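The Long Life of a Dish Towel

Zalatcombe has one main street, a feed store and a weaving mill that has been making kitchen linen in the same brick building for three generations. The mill is called Redix. It employs 42 people, and most of what it makes ends up hanging from an oven door.

Mogens Hauksdóttir runs the finishing room, where cloth comes off the looms stiff and gray and is washed before it is cut. She has firm views on how people treat their towels at home, and she gave them to me while feeding a bolt of cloth onto a roller.

"Fabric softener," she said. "That's what kills them. It coats the thread and then the towel just pushes water across the plate."

The mill sells over 700 towels a week in the run-up to the holidays and far fewer in March, when the looms are stripped down and oiled. Its plain weave, sold under the name Chae, has a blue stripe down one side and hasn't changed since Hauksdóttir's mother worked there. The heavier one, Zurkumier, is a waffle weave made for drying pots. Cooks like it. People with small kitchens complain that it takes up the whole drawer.

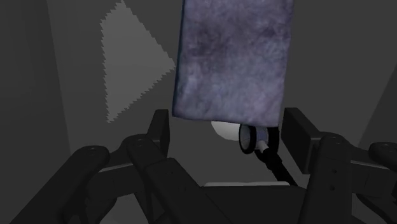

Cotton and linen behave differently from the first wash. Cotton drinks up water right away and gets softer for a year or so, then starts to thin in the middle. Linen is slow. A new linen towel is close to useless on a wet glass, and owners often give up on it too soon. After a couple of months of hot washes the fibers loosen and it starts to work the way it should - no lint, no streaks.

Hauksdóttir washes hers hot with half the usual soap and hangs them outside. She keeps two sets going, one for dishes and one for hands and counters, and doesn't let them mix. Stains don't bother her. Turmeric fades in the sun, and beet mostly comes out with cold water if you get to it that evening.

When a towel wears through, she cuts it down the center, turns the outer edges in to meet and sews them together. The thin part ends up on the outside, where it gets less use. Her mother called this siding, and sheets were once mended the same way. It adds about two years. After that it goes under the sink as a rag, and later out to the garage.

The mill shop sells seconds on a table by the door. Most have a skipped thread or a crooked hem, and they dry dishes as well as the others do.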